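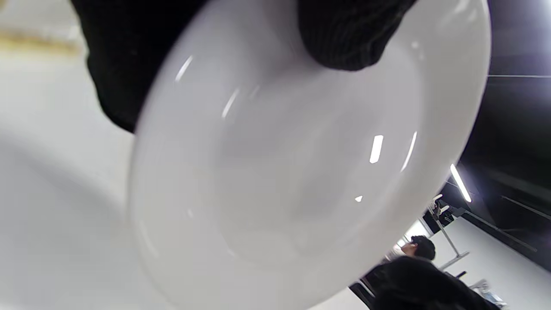
Els Wouters wrote to ask whether we'd take her late aunt's dinner service, all of it, gravy boats included, and whether she could drop it off on Wednesday before work. Yes to the service. No to before work, as the door opens at ten. Her letter covered most of what people ask us, so we've borrowed her questions and added the ones we get by phone.

What is Resura?

A lending shop for tableware. You borrow plates, bowls and glass dishes for your party, you bring them back, and your cupboards stay as crowded as they were. We have 800 dinner plates on the shelves, which sounds like plenty until July, when the whole town gets married.

How many plates can I borrow?

Up to 500 on one booking. For more than that, call us first, and be ready to explain who all these people are. The smallest booking is 50 pieces. If you need four soup bowls, you need a neighbor.

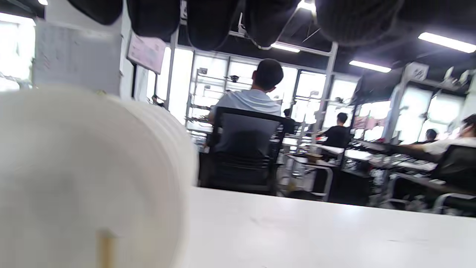
Bookings are held for seven days without a deposit. After that we either have your deposit or we have somebody else's. We'll send you one reminder, and it will be polite. There won't be a second.

Will everything match?

Within a set, yes. Our two plain white lines are called Tindall and Ekum, and they look identical until you lay them side by side at six in the evening with guests parking outside. Tindall is a little creamier. If you add plates to an existing booking, tell us which one you have. The name is on the crate label.

Do I have to wash them?

Scrape and rinse, please. We do the real washing, and it's in the price. Crates that come back with lasagna in them are charged a cleaning fee, and we do remember names.

What counts as broken?

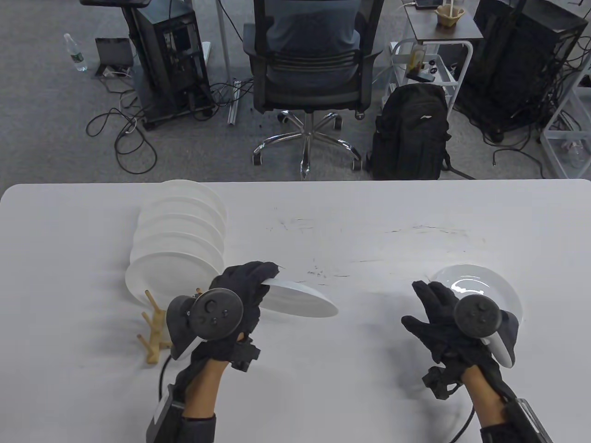
A chip you can feel counts, even if you can't see it. So does a crack, and so does a plate that has been glued, however nicely. We go over every return, and you can do the same at home before you pack up: hold the plate by the rim, tilt it over the table, and look across the surface. A good glaze will throw back a bright reflection, and a scratch or a hairline usually shows up as a break in it. Run a fingertip along the edge while you're there. Bare fingers are best for that part.

The fee is per piece and is printed on your receipt. You don't have to bring us the fragments as proof. People do, in envelopes.

Can the glass dishes go in the oven?
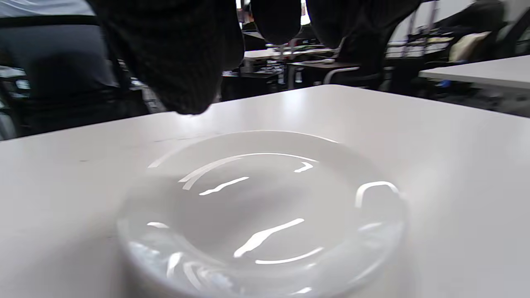 Arnout Koster says he has put ours in at full heat for years and never had a problem. We thank him for the information and will be checking his last return again. The answer is no. Our glass is for serving, so salads, fruit, trifle and other things that have already finished cooking. If you need something for the oven, ask for the Skitell stoneware, which is heavy, brown and hard to upset.

Do you deliver?

Inside town, yes, to the ground floor. Upstairs is a matter between you and the crates. A full crate holds 50 plates and takes two people to lift.

Do you accept donations?

Complete sets only, eight settings or more, nothing with a gold rim. We have been given 700 saucers over the years and would like that to be the final figure.

What if I need to cancel?

Up to two weeks ahead, you get the deposit back. Later than that we keep half. Call or stop by the counter to cancel. Messages left with the bakery next door reach us eventually, normally with a bun.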